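The woman who packs for the winter

Kelberg has one food shop, and in bad weather the road to it stays closed for some days. When I moved to this region, I did not understand why every house here has such a big pantry. After my first winter I understood. So I went to talk with a woman who has kept a pantry in Kelberg for most of her adult life, and who now teaches other people how to do it, in a small evening course at the town library. She agreed to speak with me on the condition that I do not print her name. "They all know me here anyway," she said, "and the people from outside don't need to."

We talked by phone in May 2020, two times, both times long. In between she sent me her shopping lists, scanned, with coffee marks on them.

I asked first how it started. She told me that her mother kept food under the bed, because the apartment had no other place. There was flour in a tin, sugar in a tin, and a row of jars which the children were not allowed to touch. "I thought all families sleep on top of beans," she said. When she married and moved to Kelberg, her husband's family had a real cellar with shelves up to the ceiling, and she felt rich. She also found there a jar of plums older than her husband. She opened it. She did not want to tell me more about the plums.

Her own system is written in a school notebook. Each kind of food has one page, and on the page she writes what came in and what went out. I supposed that a person who does this must be very strict, but she laughed at that. Half of the pages are wrong, she said, and in June she takes everything off the shelves and corrects them. The last time she did it, she counted 147 cans and jars. The notebook said something else, and she would not tell me how much else.

"People come to my course and they want a list," she said. "They want me to say, buy this and this and this. I don't give it. I ask them what they ate last week." Most of them cannot remember, so for homework they have to write it down. She believes that a pantry should look like the normal week of the family, only longer. A family that never eats lentils will not begin to love lentils during a snowstorm. She has seen bags of lentils move from house to house in Kelberg as gifts, and she is quite sure that she once received back the same bag that she had given away.

I wanted to know about money, since this is the question my own neighbors ask. She answered it very exactly. In the first year she put aside 400 a year for the pantry, in her own currency, as she likes to say, and she refused to go over it. She spent 399 and was proud for a week. Now she spends more, 500 in a normal year, but she has stopped buying many small things on the way home from work, and she thinks the difference comes back to her this way. She has never proved it. Her husband once tried to prove the opposite with a calculator and gave up at the coffee.

The shop in Kelberg is a branch of Grestier, and she has a difficult relation with it. The prices are fair, she says, but the shelves are changed too often, and old people walk in circles. For rice and oil she drives down to Shokri, a family store in the next valley, where she can buy bigger bags and where they let her look at the date before they close the box. She reads all the dates. She explained to me that the date on canned food is mostly about quality, and that she worries much more about the can itself. A can with a swollen lid goes away at once. A deep dent on the seam, also away. Rust that she can wipe off with a cloth is allowed to stay, but it goes to the front and is eaten first.

Then we came to fish, and here she became a little bit emotional. For years she bought only fish in oil, until her doctor spoke with her about it. She changed to fish in water and was unhappy. Now she keeps both, and mixes them half and half with white beans, onion, vinegar and a lot of black pepper. It is the first dish she makes with a new group, because nothing has to be cooked and everybody has an opinion about it afterwards.

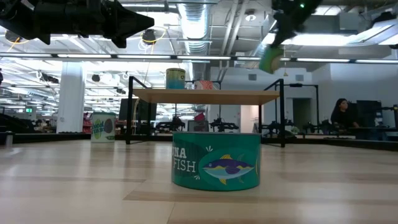 Too much salt in most of it, is what one reader, Ikari, wrote to us when we published a short announcement of this interview, and asked if a pantry like this can be healthy at all. I read the letter to her on our second call. She agreed with more of it than I expected. She rinses the beans, she said, and the corn, and she has stopped to buy soup in cans completely. With the fish she does not add any salt, and she leaves the olives for guests. "But write to Ikari that I also have a freezer," she said. "And a garden. The cans are for when the garden is under the snow."

The garden was the thing she wanted to speak about the most, and I had to bring her back from it several times. It is small and stands on a slope, and the deer come in from above. She grows carrots, leeks, two kinds of cabbage and one row of beans for drying. The carrots go into a box with damp sand, in the coldest corner of the cellar. The cabbages hang with their roots up from a beam, wrapped in newspaper. She learned this from her mother-in-law, who never explained it, only did it each fall and expected that somebody was watching.

I asked what mistakes her students make. The most common one, she said, is to buy everything in one day. They come home with a full car, they put it all in the cupboard, they close the door and they feel safe — and two years later they throw it out. She tells them to buy one extra of whatever is already on their list, every time they go, until the shelf is full, and after that to replace only what they eat. It takes some months. The second mistake is to forget the can opener. She owns three, one of them very old, and the old one is the best.

This spring the course had to stop, like everything in the library. She got many calls from former students in the first weeks, and she was a little afraid that they would boast. Mostly they asked for recipes. One of them had plenty of flour and no yeast, and they spent an hour on the phone with pancakes and flat bread. Another wanted to know what a person can do with chestnut puree, bought for a Christmas that had passed some time ago. "I told her to eat it with a spoon," she said. "What else can you do with it?"

She hopes to begin again with the course when the library opens. There are already more names on the paper than chairs in the room, so maybe she will make two groups, one for beginners and one for those who have come before and only want to talk. Before we hung up she asked me what I keep at home. I said pasta, mostly, and tomatoes, and more tea than I need. She was silent for a moment, and I could hear her turning a page in the notebook.

"And the can opener?" she asked.

I have one. I went to the kitchen and checked it while she waited on the line.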